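3.2 Sitting habits in the Danddale offices
March 2020 — posted by the Flatby working group

I should say first that I came to this part of the study with a grudge. I've had a bad back since my twenties, and I wanted the numbers to blame somebody. 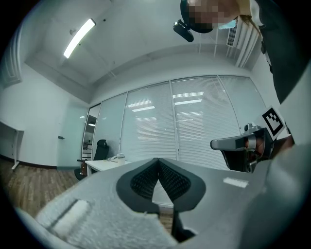
Figure 2. Office chair with a mesh panel in the backrest.

We sent the questionnaire to 2000 desk workers in Danddale and Sekstead and got 1435 usable replies, which pleased me no end. Each one asked how long people sat before getting up, whether they had ever changed the height of their seat, and where it hurt by teatime. I'd expected the height question to be the dull one. It wasn't! Plenty of people had never touched the lever, and a few wrote in the margin that they didn't know they were allowed to.

The Sekstead replies are harder to read. Two of the offices there moved floors in June, halfway through our collecting, and people were sitting at desks they hadn't picked. I've kept them in, but marked separately — see the notes to Table 4. We scored aches on the Quispe scale, which runs to 13 points and is a bit fussy about shoulders for my taste.

Lunch breaks come up again in 3.3, where the Danddale figures get rather messy.

Last updated: March 2020

Related items
Standing desks in Flatby schools
The Quispe scale: scoring notes
Tea breaks and stiff necks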